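Clurkel Handling Standards Group
Minutes of the April meeting, Wararley office, 2:00 p.m.

1. Previous minutes
Accepted with one correction. The draft standard is numbered 481, and the March minutes gave the old number.

2. Grip points on footwear
The group went through section 3 of the draft again. Agreed wording: shoes are to be taken by the heel edge or the side of the collar. Buckles, stones, bows and thin straps are not grip points, even where they are the easiest thing to reach.
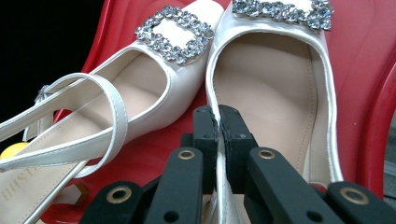 The Brekik site asked whether a slingback strap may be used as a second grip point for turning a shoe over. The group decided against it for now. The sentence "or other firm part" is struck from 3.2, as two sites had read it to include straps. Patent and satin finishes stay in the same class until Cozma sends its notes on marking.

3. Finger pads
The draft says pads must be "in good condition," and operators have asked what that means. Proposed text: a pad with a torn edge, a lifted flap or loose material hanging from it is to be changed before the next session starts. Scuffing on the face alone is to be written in the log and checked again at the end of the shift. The log form gets one line for each pad, left and right.

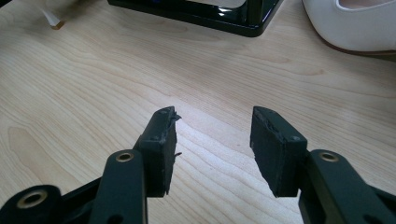
Brekik objected that a torn top edge does no harm as long as the gripping face is sound, and said the rule as written would have its operators changing pads all day. Cozma replied that loose bits end up inside the shoes and have to be picked out by hand. After some discussion the text was kept, with a note that sites may trim a small tear once. A second tear means a new pad. Clurkel will order 53 pairs and send them out to the sites.

4. Table layout and two-handed work
Section 5 now covers work with a gripper in each hand. Cables are to run down along the forearm and must not lie under an item being moved. Items waiting their turn stay toward the sides of the table so that the middle is free for the one being handled.

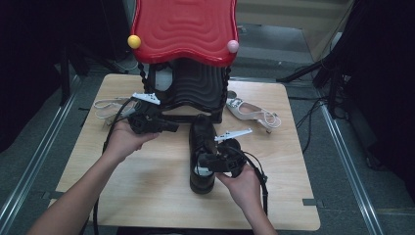
There was a question about small loose items such as balls on the same table as footwear. They are allowed if they are on the item list for the session. Sites should not add things that are not listed.

5. Laced shoes
New paragraph 3.6: one finger may go inside the opening and the other outside. Laces are to be kept clear of both fingers before closing. Wararley asked for a picture in the guide, and the one below was approved.
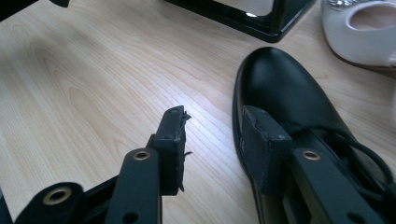 Fig. 1. Finger at the collar of a laced shoe, gripper open.

6. Actions
Clurkel: order pads, send out draft 481 with the changes to 3.2 and 3.6.
Cozma: notes on finish marking.
Brekik: try the new log form and report on how many pads are changed.

Next meeting in May, same room. Closed at 3:40 p.m.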